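Looking After a Wooden Worktop or Table

Most of the damage on a wooden top comes from small things left too long.

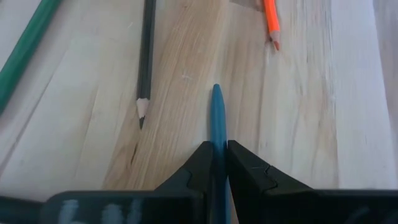
The finish decides what you can do, so find out what you have before you buy anything. Put a drop of water on a spot that gets little use and leave it for 7 minutes. If it still sits up as a bead, the wood has a varnish or lacquer on it. If it has gone flat and the wood under it is darker, you have oil or wax, or bare wood. An old top can be different from one end to the other, so test near the sink and again at the far side.

Daily cleaning

Use a cloth wrung out in warm water with a little dish soap. Wipe along the grain, then go over it with a dry towel. Skip scouring pads and powder cleaners. Vinegar is fine on glass but it dulls an oiled top over time, and bleach leaves pale patches that have to be sanded out.

Crumbs and grit should be brushed off before you wipe. Grit under a wet cloth scratches.

White rings

A white ring is moisture in the finish. Leave it overnight first, as a good many fade without help. If it is still there in the morning, lay a clean cotton cloth over the ring and pass a warm iron over the cloth for a few seconds with the steam off. Lift, look, and repeat if needed. Stop if the finish feels soft. On a waxed top, rub with a little paste wax on very fine steel wool, going with the grain, then buff.

Black rings

Black marks are in the wood itself. They come from iron and water together, usually a wet can or a cast iron pan. Oxalic acid, sold as wood bleach, will take them out, but the finish has to come off first. Wear gloves and glasses, follow the label, rinse well and let the top dry for a full day before sanding.

Ink, marker and crayon

Try the mildest thing first.

Pencil: a soft white eraser. Pink erasers can leave color behind.
Crayon: harden it with an ice cube in a plastic bag, lift what you can with an old bank card, then wipe with soapy water.
Washable marker: damp cloth and dish soap.
Permanent marker: rubbing alcohol on a cotton ball, dabbed and lifted. Alcohol softens shellac and some lacquers, so test it out of sight.
Ballpoint: same as permanent marker, though a line pressed into soft wood will leave a groove even when the ink is gone.

Hendrik Maes wrote in to say that plain white toothpaste took permanent marker off his varnished desk. It does work on varnish. It is a mild abrasive, so expect a dull spot that wants polishing afterward, and keep it off oiled wood, where it gets into the grain and dries white.

Dents and scratches

A dent where the fibers are crushed but not cut can often be raised. Wet the dent, put a damp cloth over it and touch the tip of a hot iron to the cloth until it steams. This is for bare or oiled wood. Let it dry before deciding whether to do it again.

Light scratches on an oiled top can be rubbed out with fine sandpaper and a little oil. Scratches in varnish are better filled with a wax stick in a matching shade - go one shade darker if you can't get a match. I keep two of the Treltex sticks in the drawer, a light oak and a medium, and blend them with a warm fingertip.

Oiling

Sand lightly with 180 grit, vacuum, and wipe off the dust with a barely damp cloth. When the wood is dry, put the oil on thin with a lint-free rag. Wait 20 minutes and wipe off everything that hasn't soaked in. Oil left standing on the surface turns sticky and stays sticky. A new top needs 3 coats with a night between them. After that, twice a year is enough for a kitchen. I do mine in spring and again in December, before the house fills up.

Mineral oil is cheap and safe around food but never hardens, so it has to be renewed more often. Tung oil and hardwax oils last longer and cost more.

Rags with drying oil on them can catch fire on their own. Spread them flat outdoors until they are stiff, or soak them in water and put them in a metal can with a lid.

Sun

Wood changes color in daylight. Light woods usually yellow and cherry gets darker. Move lamps, bowls and mats every week or so for the first few months, or you will have their outlines for years. Anyone with an extension leaf kept in a closet will have noticed it no longer matches. Leave the leaf in a bright room for a summer and it will catch up most of the way.

Added 18th July: Endang Yusof asks about candle wax. Let it go hard, push it off with a plastic scraper, and take up the film that's left with a paper towel and a hair dryer on low. Colored candles may leave a stain, and on oiled wood that means sanding the spot and oiling it again.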